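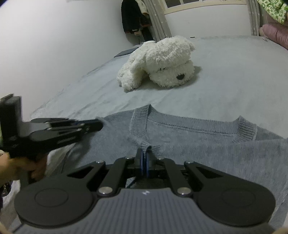

Thread last edited: July, 7:19 pm

Wool sweaters – wash or just air out?

nuria_t
I finally tried washing my gray knit in the sink and I'm hooked! Cool water, a capful of wool soap, 10 minutes, then flat on the bed to dry. So much softer!

Odair P
Love it, but I'd never do the bed. Damp sheets! Get a mesh rack.

siiri.r
Racks leave lines on mine. Roll it in a towel first and the bed is fine.

Odair P
Still no. Mine took two days that way and smelled like a pond.

tiinaj
Team airing here – one night on the balcony and they're fresh again. I wash mine once a winter, tops.

nuria_t
Once a winter?? I spill way too much coffee for that, haha. Which rack do you have, Odair?

Odair P
The Honkanen one, two tiers. Get the wide size if you can find it.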